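Section 4: Placing the sofa and ottoman, and looking after the leather

Now that the feet are on and the wrapping is out of the way, you can settle your Khaemba sofa into its spot. Take your time over this part, and please have a second person with you, because a long leather sofa is an awkward thing to turn on your own.

1. Clear the carpet where the sofa will stand and run the vacuum over it.

2. Lift the sofa from under the frame, one person at each end. Never pull it by the arms or by the rolled front edge of the seat.

3. Leave at least 30 inches between the sofa and any radiator or stove.

4. Set the ottoman just past the front end of the sofa, with a strip of carpet showing between them so the two don't rub.

5. Add your throw cushions last. We're fond of teal with a white one mixed in against beige leather, but please yourself!

CAUTION: Do not drag the sofa over carpet. Dragging can loosen the feet and leave marks in the pile.

Note: Small creases along the seat are natural in real leather and will soften as you use it. Smooth them outward with the flat of your hand now and then, and brush any crumbs out of the tufting with a dry, soft brush.

If your room has tall windows, draw a curtain or blind through the brightest part of the afternoon, as strong sun will fade leather over the years.
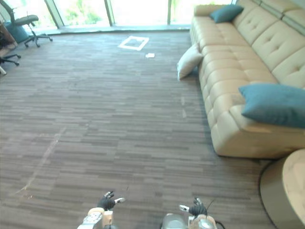
Wipe the leather down with a barely damp cloth once a month, going gently around the buttons, and let it dry on its own before anyone sits down again.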